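I live in Grovby and I read the council papers so I can complain accurately. This month's packet has a gull item in it. Thread.

1/ The short version: from March, feeding gulls anywhere on the Grovby seafront gets you a fine. First time is a written warning. Second time is 300. Third time and after is 1000.

2/ "Seafront" has a map this time. It runs from the fish steps to the far end of the bus turnaround at Chisholm, and it includes the parking lot behind the ice cream place. The old bylaw just said "the promenade" and a man got out of his ticket by pointing out he was on a bench set back from it.

3/ Why now. Complaints to the town line about gulls went up again last summer. Most are food snatching. Some are bites to fingers. A few are about roofs and noise at 4 a.m., and those are a separate problem that a feeding ban won't fix quickly.

4/ Rivalholm, down the coast, brought in a ban two years ago. Their report is attached to our packet as an appendix. Snatching complaints dropped in the second summer. They barely moved in the first. I'd like people to remember that when someone says in August that it isn't working.

5/ The Rivalholm report also says the fines did very little. They wrote hardly any. What they think helped was the bins. They swapped the open-top ones for the kind with a flap and moved pickup from morning to evening, so nothing sat out overnight.

6/ Our plan has new bins in it too, but only on the main stretch. Chisholm keeps the open ones until the following budget year. If you've ever been at the Chisholm turnaround at 6 in the morning you know what that's going to look like.

7/ The bin contract goes to Bellusell. They already do the street benches. The packet doesn't say whether anyone else bid. I've emailed to ask and will post the answer if I get one.

8/ Who enforces it. The parking wardens. They get a half day of training and an extra page in the ticket book. There is no new hiring. Last summer there were 2 wardens on the seafront on a normal afternoon, and they were busy with parking.

9/ Someone asked if dropping a french fry counts. The wording is "deliberately provides food to a gull or leaves food where a gull may reach it." The second half worries me a little. A kid drops a cone, the family walks on. Technically that's leaving food.

10/ The officer's note says wardens will "use discretion." I would rather have it written into the bylaw. The note isn't binding and the next officer may read it differently.

11/ Other birds. The ban says gulls, so the ducks in the park pond are not covered. Pigeons are not covered either, even on the seafront. I don't know how you feed a pigeon on the seafront without also feeding a gull. I don't think the person who wrote it knows either.

12/ Backyard feeders are fine. They were in an early draft and came out after people wrote in. If you have a feeder in a yard or on a balcony, you don't have to do anything.

13/ Putting food out on a flat roof is not fine. That clause is new. It applies to the whole town, and the fine goes to the occupier. Landlords asked for that wording and got it, which I expect tenants to have opinions about.

14/ Takeout places have to put up a sign at the counter. The town will supply it free. It has to be where a customer can read it while waiting. No sign, you get a warning, then the same fines as everyone else.

15/ The first draft also wanted lids on all takeout food sold within sight of the water. That's gone. Good. The paper says it would be "difficult to define sight of the water," and having stood outside the chip place on a foggy day, I agree.

16/ Injured gulls. Don't feed them and don't pick them up. The number for the wildlife line is on the back of the council leaflet. They will ask you where the bird is and whether it can stand. The ban doesn't stop you putting a box over one to keep it quiet while you wait.

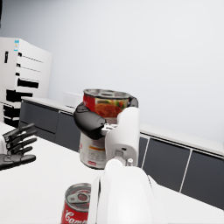
17/ Cats, because three people messaged me. Leaving cat food outdoors on the seafront strip counts as leaving food where a gull may reach it. The harbor strays are the obvious case. The packet says there will be a covered feeding spot behind the net sheds, open morning and evening, and that food left there is exempt as long as the cover is down.

18/ I couldn't find a drawing of the covered spot or a date for it. If the ban starts in March and the shelter comes later, there's a gap where feeding those cats is a ticket. I'm going to raise that one at the meeting.

19/ How to comment. There's a form on the town site, under bylaws and then "open items." You can also hand in a letter at the front desk before it closes at 5. Give your street. They sort comments by whether you live here.

20/ My own view: I'm for it, mostly. Take out the bit about leaving food, or say "on purpose" twice. Give Chisholm its bins at the same time as everyone else. And fix the cat thing before the start date.

21/ The meeting is open to the public, upstairs room, 7 p.m. Gulls are item 6, after the harbor dredging - so bring something to read.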